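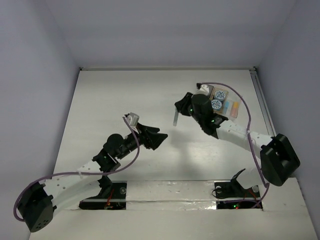
*A gray-blue strip hanging above the white table, gripped at the upper end.*

# strips

Hi! This is my folder for everything to do with the thin see-through strips: the list, the handling notes, and the pictures. I started it in May as one text file and it got out of hand (sorry, Dulce), so now it has a README like a grown-up folder.

## What's in it

- `strips.csv`: one row per strip, 229 rows at the moment
- `pictures/`: stills of strips being picked up, passed over and laid down
- `notes/`: my own notes, plus Eylül's, which are much easier to read

The columns are `id`, `length_mm`, `tint`, `curl` and `remarks`. Lengths run from 100 to 500 mm. If a strip has been trimmed, it gets a new row and the old id goes in the remarks. Please don't just overwrite the length, I did that in the early rows and I'm still untangling it.

## Tint names

I use four: `clear`, `smoke`, `grayblue` and `milky`. Yes, `smoke` and `grayblue` are close. Leandro and I went back and forth on a few of them for most of a Friday, and where we couldn't agree, the row says `grayblue?` with the question mark left in. If you load the file into something that hates punctuation, strip those first (ha).

Judge the tint against plain white, with one strip on its own. Two on top of each other always look darker, and then you end up with a `smoke` that was never smoke.

## Handling

Pick a strip up by one end and let the rest hang before you lay it down. Curl gets written down as `none`, `slight` or `lots`, and I look at it side-on with the strip lying free. Fingerprints show up terribly on the clear ones! Wipe with a dry cloth, then put it back in its sleeve with the id facing out.

The long ones live flat in the Pevis drawer. Short ones can stand up in the tray.

## Known problems

- Some early rows have lengths in centimeters. Anything under 60 in `length_mm` is almost certainly one of those.
- `curl` is blank for the batch Trinidad measured, we hadn't added the column yet.
- Glare. A few stills are hard to use for tint, so trust the CSV over the picture.

## Changes and fixes

Send corrections to me or Eylül Demirtaş, with the id in the subject line. I still want to add a width column, but I need to borrow the good calipers back from Sinéad first.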